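How to Oil and Look After a Wooden Table

Cukilari Home Notes — Furniture care

A bare wooden table that gets daily use will need oiling now and then. The job takes one evening of work and then a few days of leaving the table alone. These instructions are for solid wood with an oil finish, or no finish at all. If your table is varnished or lacquered, oil will sit on the surface and stay sticky, so don't use it.

Find out what finish you have

Put a few drops of water on the underside, or on a spot near a leg where it won't show. Wait ten minutes. If the water soaks in and the wood goes dark, the finish is thin or has worn away and the table is ready for oil. If the drops stay up as beads, there is either plenty of oil left or there is varnish on top.

To tell those two apart, scrape a hidden spot gently with a fingernail. Varnish tends to feel hard and slippery, and old varnish may come off in small clear flakes. An oiled surface feels like wood.

Veneer can be oiled if it was oiled to begin with, but go easy on the sanding. It is often less than a millimetre thick.

What you need

Furniture oil
Lint-free cotton cloths, at least four
Sandpaper in 151 and 240 grit (see the note below)
A cork sanding block
Mild washing-up liquid
A shallow dish
Gloves
Old sheets for the floor

The note about sandpaper: 150 is the usual number. The Lester packs sold at our trade counter are printed 151 because that is the stock code, and people keep writing in to ask whether it is a different grade. It is the same thing.

For oil, we use Roltisus Table Oil in the clear version. A small tin costs 19 pounds and does a table for six people twice over. Any plain hardwax or Danish oil will do. Avoid olive oil and other cooking oils, which never dry properly and can turn rancid.

Step 1. Clean the surface

Mix a few drops of washing-up liquid in a bowl of warm water. Wring the cloth out well and wipe along the grain, including the edges. Rinse the cloth and wipe again with clean water, then dry the table with a towel. Leave it overnight. Wood that feels dry on top can still be damp below, and oil will not go in evenly.

Candle wax should come off before you wash. Harden it with a bag of ice and lift it with a plastic card. For what is left, lay brown paper over the mark and pass a warm iron across it for a few seconds at a time.

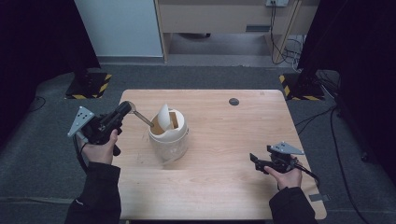

Edges and corners wear faster than the middle and are the first places to look pale and dry. Sleeves rub on them, chairs knock them, and they get wiped more often than anything else. Rounded corners, like the ones on this honey-toned table, are easy to sand by hand without the block; fold the paper in three and follow the curve. On square corners keep the block flat and stop just short of the edge, or you will round it over without meaning to. Whichever you have, give the corners an extra pass of oil when you get to that stage.

Step 2. Sand lightly

Start with the coarser paper only if there are scratches or raised rings you can feel. Otherwise go straight to 240. Always sand with the grain, using long strokes and light pressure. Scratches across the grain look like nothing while the wood is dry and show up badly once the oil is on.

Do the whole top, even if only one patch is marked. A sanded patch takes up more oil than its surroundings and will dry a different colour.

Water rings: pale rings are usually in the finish and will sand out. Black rings have gone into the wood itself. You can reduce them with oxalic acid, but that is a separate job and you should read our page on stains first.

When you have finished, vacuum the top with a soft brush and wipe it with a barely damp cloth. Let it dry for an hour.

Step 3. Read the grain before you oil

Look across the surface towards a window, with your eye low. Grain that runs straight takes oil evenly. Where it curls or loops, part of the wood is closer to end grain, and it drinks more and goes darker. You can't stop this altogether, but sanding those areas a little longer with the fine paper helps to close them up.

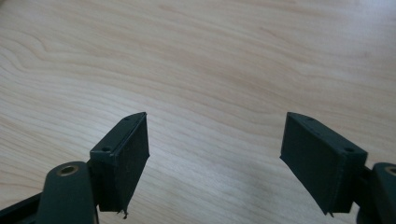 Pale tabletop with a looping swirl in the grain.

If you would like to see the final colour beforehand, wipe the wood with white spirit and a clean cloth. It shows roughly how the oil will look and will have gone within minutes. Open a window while you do it.

Step 4. Put the oil on

Work at normal room temperature and out of direct sun. Stir the tin, don't shake it. Pour a little oil into the dish, dip the cloth and spread a thin coat along the grain. Start at one end and keep going until you reach the other.

Wait fifteen minutes. If dull patches appear, add a bit more oil to those. Then take a dry cloth and wipe off everything that has not soaked in. This matters more than any other part of the job. Oil left standing on the surface dries into a tacky skin — and the only cure is to sand it off and begin again.

Leave the first coat overnight, rub it very lightly with used 240 paper, dust it and put on a second coat the same way. Two coats are enough for a table already in use. New wood may want three. Oil the underside as well if the top is a single wide board, to help it stay flat.

Used cloths can catch fire by themselves as the oil dries. Soak them in water and lay them out flat outdoors before you throw them away. Never leave them in a heap or in an indoor bin.

Step 5. Let it cure

You can put light things on the table after a day. Keep water off it for a week and don't use a tablecloth for two weeks, as the oil needs air to harden.

Everyday care
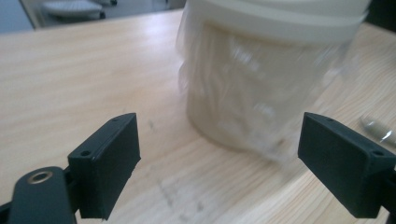

Light wooden table with a white cylindrical container standing on it.

Anything that stands in one place for weeks will leave a mark sooner or later. The wood around it changes colour with daylight and the wood underneath doesn't. Shift jars, bowls and lamps every so often, above all in the first summer after oiling.

Wipe spills up when they happen. Red wine, tea and beetroot are the worst, then anything with vinegar or lemon. Use mats under hot dishes and don't use spray polish, which often contains silicone and makes the next coat of oil hard to apply.

Repeat the water drop test in spring and again before the heating goes on. Most kitchen tables want a fresh coat once or twice a year, and a side table can go for much longer. A maintenance coat needs only cleaning, a light rub and one thin layer of oil.

For larger tops, such as the Nieto trestle range, buy the bigger tin. The 800 ml size covers one of these with two coats and leaves enough for the benches.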